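향수는 다 쓰고 사자는 말에 반대합니다

화장품 좋아하는 사람들 사이에서 요즘 제일 자주 듣는 말이 '바닥을 보자'입니다. 새로 사지 말고 있는 것부터 끝까지 쓰자는 운동 비슷한 건데, 립밤이나 클렌저라면 저도 박수 치면서 따라갑니다. 그런데 향수까지 그렇게 하자는 글을 읽고는 가만히 있을 수가 없어서 이렇게 길게 씁니다. 향수는 작은 병으로, 여러 개를, 기분 따라 바꿔 가며 쓰는 게 훨씬 즐겁거든요!

제가 향수에 빠진 건 늦은 편이에요. 이십 대 내내 100ml짜리 한 병으로 버텼습니다. 면세점에서 산 무난한 꽃향이었고, 여름에도 겨울에도 장례식에 갈 때도 그걸 뿌렸어요. 반쯤 썼을 때 이미 질렸는데, 아까워서 계속 뿌렸습니다. 나중에는 그 냄새를 맡으면 출근길 만원 지하철부터 떠올랐어요. 좋아서 산 물건이 숙제가 되어 버린 거죠. 지금도 그 병은 화장대 구석에 남아 있는데 손이 안 갑니다.

생각이 바뀐 건 Gwilliam이라는 작은 향수 가게 덕분이었어요. 여행 중에 비를 피하려고 들어갔는데(정말 그게 다였어요), 거기서 일하던 Llinos Bowen 씨가 시향지를 한 장 주더니 지금 당장 판단하지 말고 가게를 한 바퀴 돌고 오라고 하더라고요. 돌고 왔더니 처음의 톡 쏘는 귤 냄새는 사라지고 축축한 나무 냄새가 남아 있었어요. 저는 그때까지 향수가 그렇게까지 변하는 물건인 줄 몰랐습니다. 그날 2ml짜리 샘플을 세 개 사서 나왔고, 숙소에서 손목에 하나씩 뿌려 보느라 저녁 먹는 것도 잊었어요.

그 뒤로는 거의 작은 병만 삽니다. 한 향을 며칠씩 입어 보고, 비 오는 날에도 입어 보고, 자기 전에도 뿌려 봐요. 아침 일곱 시에 좋았던 향이 밤 열한 시에는 답답할 수도 있고, 11월에 포근하던 바닐라가 한여름에는 숨이 턱 막히기도 합니다. 이런 건 매장에서 절대 알 수가 없어요. 큰 병을 덜컥 샀다면 알게 된 뒤에 후회했을 테고요.

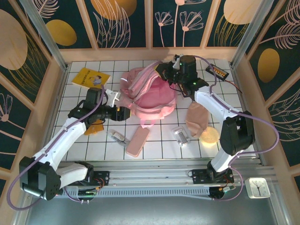
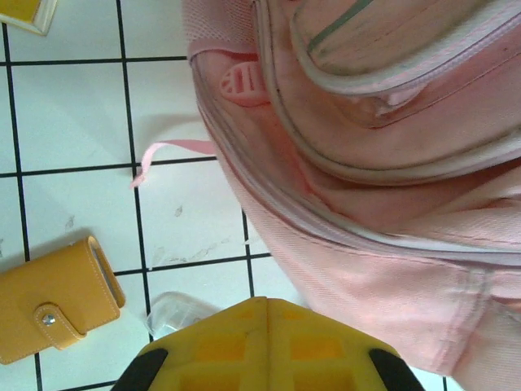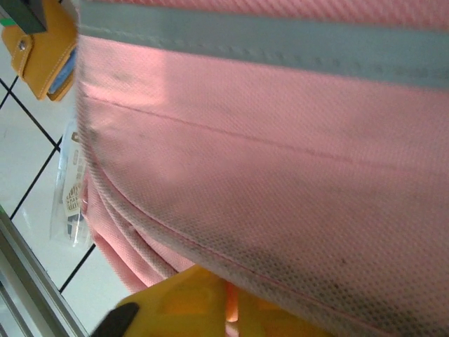
분홍색 천과 지퍼

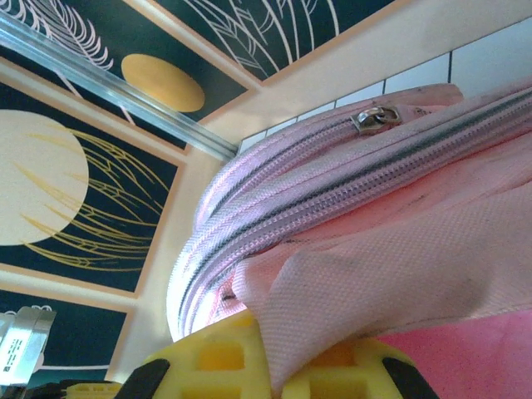

물론 반론도 있습니다. 블로그 이웃인 Morfudd Phillips 씨는 저와 정반대 쪽이에요. 한 사람에게는 한 가지 향이 있어야 한다는 분이죠. 누가 복도를 지나가기만 해도 '아, 그 사람 왔다 갔구나' 하고 알 수 있는 향 말이에요. 그 낭만은 저도 압니다. 우리 할머니가 쓰시던 분첩 냄새를 저는 지금도 눈 감고 알아맞힐 수 있으니까요. 하지만 할머니가 그 분을 쓰신 건 그걸 좋아하셨기 때문이지, 바닥을 봐야 한다는 의무감 때문은 아니었을 거예요. 한 가지 향에 정착하는 것도 이것저것 맡아 본 다음이라야 제대로 된 정착이 아닐까 싶습니다.

돈 이야기도 해야겠네요. 작은 병은 ml당 가격으로 따지면 비쌉니다. 이건 인정할 수밖에 없어요. Keniseck에서 나온 무화과 향을 예로 들면, 큰 병을 사는 편이 용량 대비로는 확실히 이득입니다. 그런데 저는 그 계산이 늘 이상하게 느껴졌어요. 안 쓰는 향수의 ml당 가격이 무슨 의미가 있나요? 제가 가진 큰 병들을 꺼내서 남은 양을 대충 가늠해 봤더니 약 76퍼센트가 그대로였습니다. 눈금도 없는 병을 불빛에 비춰 가며 본 거라 정확하진 않지만, 어쨌든 꽤 부끄러운 숫자였어요. 그 돈이면 샘플을 얼마나 많이 맡아 봤을까요.

쓰레기가 늘어난다는 지적은 더 아픕니다. 작은 유리병, 작은 뚜껑, 작은 종이 상자가 자꾸 쌓이는 건 사실이니까요. 저는 Ika처럼 빈 병을 가져가면 다시 채워 주는 곳을 먼저 찾는 편이고, 그게 안 되면 친구들과 나눠 씁니다. 저희끼리는 한 명이 큰 병을 사고 나머지가 덜어 가는데, 이게 또 얼마나 재미있는지 몰라요! 같은 향인데 Cauã Cavalcanti 씨가 뿌리면 후추처럼 칼칼하고 제가 뿌리면 잘 익은 복숭아 같아요. 만날 때마다 서로 손목을 들이밀고 킁킁거리다가 카페 옆자리 사람이 쳐다본 적도 있습니다.

덜어 쓸 때 주의할 점은 하나만 적어 둘게요. 스프레이 부분이 허술한 공병은 가방 안에서 샙니다. 저는 Gerkcombe에서 산 공병에 좋아하는 아이리스 향을 담았다가 파우치를 통째로 빨았어요. 립스틱까지 전부 아이리스 맛이 났습니다. 그 뒤로는 물을 먼저 담아 하룻밤 눕혀 두고, 새지 않는 병만 말려서 씁니다.

그리고 꼭 하고 싶은 말이 있는데, 향수를 '입문용'과 '진짜'로 나누는 분위기도 좀 없어졌으면 좋겠어요. 어떤 향은 초보나 좋아하는 거고, 어떤 향은 알아야 좋은 거라는 식의 이야기요. 저는 솜사탕처럼 단 향도 좋아하고, 오래된 책장 같은 향도 좋아합니다. 단 향을 뿌린 날은 괜히 걸음이 빨라져요. 책장 향을 뿌린 날은 커피를 천천히 마시게 되고요. 어느 쪽이 더 수준 높은 하루인지는 모르겠고, 둘 다 그만두고 싶지 않습니다.

혹시 지금 화장대에 질려 버린 큰 병이 하나 있다면 억지로 바닥을 보지 않으셔도 됩니다. 한동안 서랍에 넣어 두세요. 저는 그렇게 넣어 둔 제비꽃 향수를 계절이 두 번 바뀐 뒤에 꺼냈다가 다시 반했어요. 그래도 마음이 안 돌아오면 그 향을 좋아할 만한 친구에게 보내면 되고요. 제 출근길 꽃향수도 이번 달에 동생네로 갑니다. 동생은 벌써 뚜껑에 붙일 리본까지 골라 놨대요.

다음에는 비 오는 날 입기 좋은 흙냄새 향들을 모아서 써 보려고 해요. 지금 세 개까지 추렸는데 하나가 너무 감자 같아서 고민 중입니다. 비슷한 향을 써 보신 분이 있으면 댓글로 꼭 알려 주세요!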